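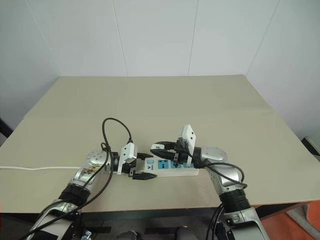

I've been putting off the power strip business since November, and on Friday I finally gave it a proper go. You know how it is — one plug for the lamp, one for the charger, and before long there's a tangle behind the desk that you only ever vacuum around. Barry Parsons lent me his label maker (thank you, Barry!), so every cord now has its own little tag, 32 of them if you count the spares in the shed.
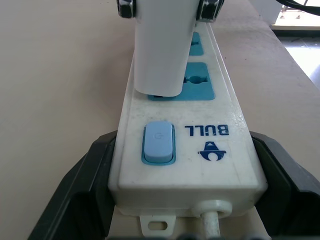 I do like a strip with a decent-sized switch, one you can find without your glasses on. The older ones get a wipe with a barely damp cloth, always unplugged from the wall first, and any with a cracked case go straight in the e-waste box. Next up is the kitchen drawer, and I'm going to need a bigger pot of tea for that one.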